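November, after ten at night

Toy bin day is over, or at least the toy bin part of it, and I am writing this in bed with a heating pad because apparently sitting on a floor for an afternoon is now something my back has opinions about.

So, the background, for future me. Annapurna Krishnan (from the Kaltidia building, two doors down from the library) called last week and asked if I'd help her get the play corner ready before the new families start. She'd been given a whole carload of pretend food when the Tuveo playroom closed, and it was all in garbage bags in her hallway. I said sure! I love that kind of thing. I pictured an hour, maybe, and a cup of tea.

There were bags behind the bags. I kept pulling out plastic lettuce. There was a fried egg stuck to a slice of pizza with something I decided not to think about, and a whole family of carrots with teeth marks. Real teeth marks, some of them pretty determined. Annapurna put on the radio and we just went at it, her at the sink with the dish soap and me on the rug with a towel, and we didn't stop until the light was going.

My system, which I am weirdly proud of: fruit and vegetables together, dishes together, and then one "mixed" bin for each table, with only a few things in it. Annapurna wasn't sold on the mixed bins. She thought the kids would want everything at once. But I remember from Amin's preschool days (my own kid, who is now taller than me and eats real corn by the truckload) that if you hand a little one a giant heap, they tip it over and walk away. Give them a small handful of odd things and they'll sit there for ages making up a restaurant.

She had 30 dollars left for containers and we talked for far too long about what to get. I like metal. It wipes clean and doesn't go cloudy like the plastic ones do. She worried about the noise, and okay, fair, a toy apple dropped into a metal bin is LOUD. We agreed metal for the tables and cloth baskets for the reading nook. Trustetti had the cloth ones on sale, so she's going back for those tomorrow with her sister's car.

Oh, and lunch! She made lemon rice and I ate two bowls and then took some home in a jar. I need to get that jar back to her. Writing it down so I'll remember. JAR.

Where was I? Mixed bins. I got stuck on whether the non-food stuff should go in with the food. I had a cup in one hand and an eraser-looking block in the other and I must have stood there for a full minute. Annapurna was no help, she was laughing at me. In the end I went with my gut, a bit of food, a cup, and one thing that doesn't belong. The one that doesn't belong is always the best part. It becomes the phone, or the loaf of bread, or the cake that's "burned, don't eat it."

The mixed bin is an idea I want to copy for the church sale. Gray bin, green apple, yellow corn, yellow cup on its side, and the dark block over by the wall.
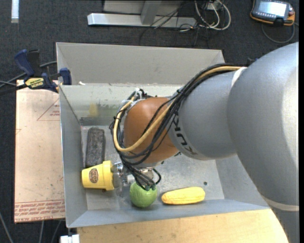 How many toys should go in a bin for one small child? Three to five is plenty, and you can swap a couple out every week or so to keep it fresh.

I wrote that on an index card for Annapurna and she taped it inside the cupboard door, next to the fire drill sheet, so I'm practically official.

Still to do: the felt food needs hand washing, all of it, and I'd guess there are about 400 pieces counting the teeny peas. I said I'd take one bag home. I took two. They're in my bathtub right now in lukewarm water and the whole bathroom smells like lavender soap and somebody else's basement. Need to get them out before Amin wants his shower in the morning or there will be complaints.

Also need to find the lid for the tea set box. I know I had it by the couch.

Back is a little better. Going to wring out the peas and then sleep.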